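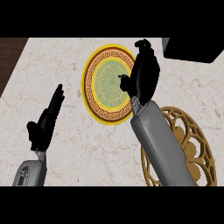 3.2 Rehearsing the kitchen tasks before the build

When we began putting the two arms together in the shared workshop at Drulludstead, we had rather hoped to go straight from the bench to the worktop, and it was only after a good many evenings of rewiring that we came round to rehearsing everything in simulation first. The Mottram model (named after the lane the workshop stands on) grew up alongside the real build, and we are fonder of it now than we ever expected to be.

Figure 4. Simulated worktop in Mottram, with both arms, a patterned plate and an openwork trivet on marble.

The plate in Figure 4 has a Greek key border and a pale green centre, and the right hand is over its right edge. We chose a busy pattern on purpose, as our early trials with plain crockery had made life far too easy for Esau, the program that plans the reaches. The trivet is a harder thing altogether, with all those gaps through which the marble shows, and we come back to it in Section 4.

Each rehearsal was limited to 30 seconds, and we ran 80 of them for every change to the wrist mounts. Cedora, our logging tool, kept the joint angles from both arms at 24 readings a second. We should say that the marble was modelled with a single value for friction throughout, and members who cook at home may well find this a little generous.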